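1 July 2023
Notebook, bench 4 – open day

Writing this up the same evening while my feet still hurt. Doors opened at ten and we had people leaning over the rope until well past closing. Kenji did the front desk and the safety talk, Tamsin ran the arm, and I floated between the bench and the whiteboard. Awuor came over from the Komberg building with her whole group, which doubled the crowd right when we were changing over to the second demo. Good chaos!

The plan was to show processor handling on a real board, in a real case, with the arm working down into the socket area. We argued for weeks over whether to do it on a bare board lying flat on the table, because it's so much easier for people to see. I'm glad Sofia talked us out of it. The case wall is half the problem. You have to come in over it, there are cables lying across the floor of the thing, and the fingers have to get down between two banks of memory slots without touching either. As soon as visitors understood that, they stopped asking why it moves so slowly.

Setup notes, for whoever does October:
Case clamped on the Elden plate, two clamps, long side toward the wall. Fingers zeroed before the doors opened and again after lunch. Speed capped well under what we use on our own. Load plate up and lever released by hand before each run – we don't let the arm do the lever yet, and Tamsin said so every time, which people appreciated.

We put the wrist view on the big monitor and that was the best decision of the day. From behind the rope you mostly see the back of the gripper and somebody's elbow. On the monitor you get the fingers right over the chip and you can feel the whole row of people hold their breath.
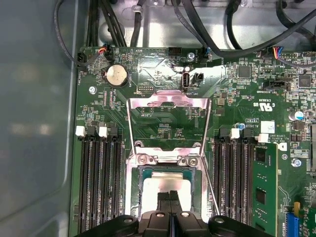

A kid of maybe eleven asked how it knows where the corners are, and I got to draw the whole thing on the whiteboard: find the socket frame first, because it's big and shiny and doesn't move, then work out where the chip has to be relative to it, then look again up close. She then asked what happens if the shiny part is too shiny. I could have hired her on the spot. That is exactly the thing that has been eating our lunch since spring. The top of the processor goes nearly white under the bench lights and the edges wash out, so the close-up look depends on the thin strip of green around it. Chae-won has a version that takes two exposures and it's noticeably calmer. She wants to try a diffuser too. I say do both.

Runs: 27 over the day. I'm not going to write a success rate in here because we kept changing things to suit the audience (stopping halfway so people could look, backing out, coming in from a different side), and a number made out of that would be silly. The proper series goes in the Vorkavier log next week with the lights fixed in place. What I will say is that we had no e-stops, and the one time the approach check wasn't happy it backed off and waited, as it should. Tamsin used the pause to explain force limits and got a round of applause for a robot standing still.

Kenji's favorite question, from a retired watch repairer: why not just use suction? Long, lovely conversation. We do have the Shehu cup in the drawer and I got it out to show him. He turned it over a few times and said he'd want both, fingers for coming in and cup for the lift. I've been thinking about it ever since. Could we mount the cup on the side of the bracket? Need to look at clearance when the wrist is turned, because that's where we're already tight. 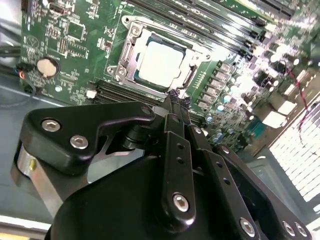 The angled approach got more attention than the straight one, by the way. We had it down as a filler for the slow hour, but people like seeing the wrist roll around to find a way in, and it makes a much better story about planning. Swap the order next time: angled first, straight second.

Things to fix:
Rope is too close to the bench. Move it back one floor tile.
Monitor cable was a trip hazard by the door, taped down after lunch, should be run overhead.
Handouts gone by two. We printed 18, what were we thinking.
Finger pads need a clean and a proper look under the magnifier before the Vorkavier series. – Tamsin has this
Label the two gripper configs so that I stop loading the wrong one in front of visitors (once, caught it before moving).

Awuor wants to bring her students back for a half day with hands on the pendant. I said yes before checking with anyone. Sofia, if you're reading this, sorry, and please say yes as well.

Left the case clamped in place for Monday's crew, scratch that, for whoever is in first. Arm parked and powered down, pendant on the charger.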